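Household Care Notes: Tabletops, Covers and Power Strips

Issued by the Residents' Service Office, Plurnen House. Revised in June.

These notes are intended for residents who use a table for more than one purpose, such as meals, sewing, schoolwork or the charging of small devices. They replace the earlier sheet on table linens and should be read together with the general rules on electrical items in the residents' handbook.

Choosing and Laying a Cover

Measure the table before buying a cloth. For everyday use, allow a modest overhang on all sides and avoid a length that reaches the seat of a chair. A cloth 200 centimeters long suits most of the dining tables supplied in the larger apartments. The small tables in the studio units need a shorter one.

A cloth with a printed grid is easier to set straight than a plain one. Choose one printed line near the front edge of the table and bring it level with that edge, then smooth the cloth toward the back with the flat of the hand. Do not pull from the corners, as this stretches the fabric and bends the lines out of true.
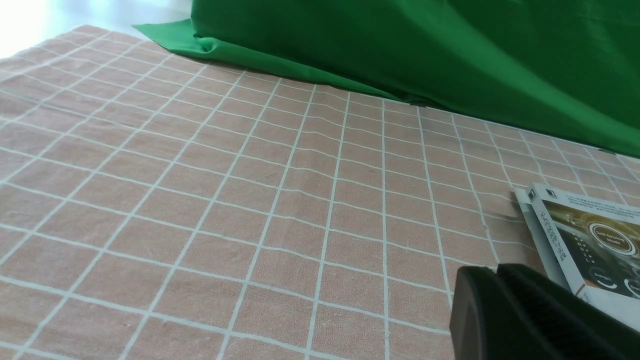
Light creases will usually relax after a day or two of use. Where they do not, mist the cloth lightly with clean water, smooth it again and leave it to dry before anything is placed on it. Electrical items must be unplugged and taken off the table first. Iron on the reverse side only, at the setting given on the care label.

Where two fabrics are used together, for instance a table cover with a hanging cloth behind it, the hanging cloth should be given a firm fold at the bottom and kept clear of the area where work is done. Wash strong colors separately for the first few washes. Pale pinks and whites readily take up dye from greens, blues and reds, and a stained grid pattern is very hard to restore.

Shake crumbs from the cloth outdoors or over a sink. Sweeping them to the floor brings them under rugs and into the gaps around floor sockets.

Stains

Treat a spill promptly. Blot with a dry white towel, working from the outside of the mark toward the center. Tea and coffee respond to cool water and a little dish soap. Candle wax should be allowed to harden and then lifted with the edge of a spoon. Bleach is not recommended on any printed cloth. Residents who wish to borrow the Orum stain kit may sign for it at the service desk between 9 a.m. and 4 p.m.

Power Strips in Daily Use

A power strip should rest on a flat, dry, firm surface, with space on every side for air to pass. It must not be covered by a cloth, a cushion or a rug, and it must not be placed beneath the overhang of a table cover where the fabric could come to lie on top of it. Models with a built-in holder are convenient for small items, but the holder is to be kept free of liquids at all times.

Sockets and USB ports collect dust and lint, especially near textiles. Clean the strip once a month in the following way.

Switch the strip off at its button and remove its plug from the wall.
Unplug every device and charging cable.
Wipe the body with a dry, soft cloth.
Brush around the slots with a clean, dry paintbrush. Do not insert anything into them.
Check the cord along its full length for cuts, flat spots or discoloration.

A strip that is cracked, loose at the sockets or warm to the touch when lightly loaded should be taken out of use and brought to the service desk.

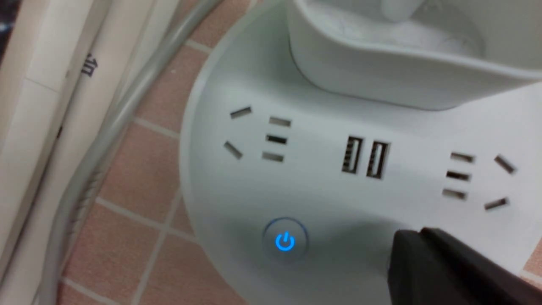
May a power strip with USB ports be used for a kettle or a space heater?

Heating appliances should be plugged directly into a wall outlet. Power strips in the residence are meant for lamps, chargers, computers and similar light loads, and a kettle or heater can overload them even when nothing else is connected.

Cords and Storage

Coil spare cord in wide, loose loops and secure it with a fabric tie. Tight winding damages the wire inside. Cords should not cross a walkway or be taped to the floor, and they should not run under a tablecloth where they may be caught by a plate or an elbow.

Store table covers rolled around a cardboard tube if space allows. If they must be folded, change the position of the folds each time the cloth is put away.

Questions about these notes may be addressed to Satish Tyagi, Household Services, at extension 3573. Requests for replacement linens should be made on Form 124, available at the service desk.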